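### 3.2 The narrow kitchen: storage along one wall

Of all the rooms in the Susano set, the narrow kitchens taught us the most, and we were surprised by how much pleasure there was in studying them! A large kitchen can hide its habits behind doors. A narrow one has to put them out in the open, on the worktop, on the sill and on the walls, and so the order of daily work can be read from where things have come to rest.

We visited 11 homes in the Fang district during May and drew up a plan of each kitchen, marking every spot where small items were kept. Following Clisteo's room survey sheet, we sorted these spots into three bands: low (floor and base cabinets), middle (worktop height) and high (sill, rail and wall). The sheet was made for larger flats, and we had to add a line for windowsills, which it leaves out altogether. In our kitchens the sill was one of the busiest shelves in the room.

Figure 2 gives a good idea of how the bands work together. The worktop follows the left and back of the room, over white base cabinets, and the window end has drawn most of the daily things towards it: the kettle, the dish rack, a wire basket of utensils. Small bottles and jars have taken the sill. 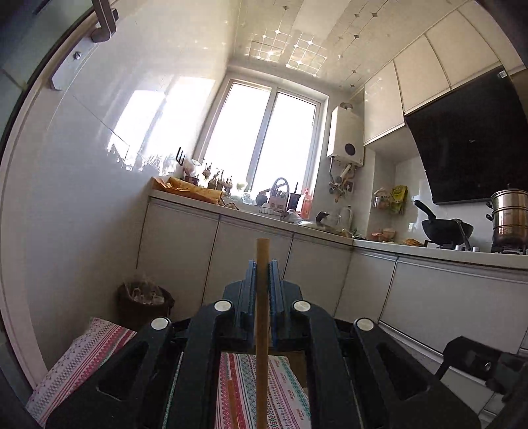
**Figure 2.** Narrow kitchen with white tiled walls, seen towards the window. Ladles and other utensils hang on a rail below the water heater; a woven wastebasket stands on the floor at left.

We are especially fond of the rail. A water heater takes up a good piece of wall, and the strip beneath it is awkward for a cupboard (too shallow, and the heater has to stay within reach), yet it suits hanging tools very well. Long-handled things are a nuisance in a drawer, where they catch and turn sideways. On a rail each one can be lifted off with one hand while the other stays on the pan.

The low band is easily overlooked. Bins came up again and again in our talks with residents, who told us that a lidded bin under the sink was the first thing they gave up in a tight room. An open basket against the wall takes crumpled bags and paper without a door having to swing into the only walking space.

Textiles deserve a word too. The striped cloth in Figure 2, with its pink, red, teal and green folk pattern, brings a great deal of colour into a room that is otherwise mostly white. We had no column for cloths on our first sheet and added one after the second visit, together with a note on pattern and place. The Kotico shelf plans discussed in Section 4 were drawn with these additions in hand.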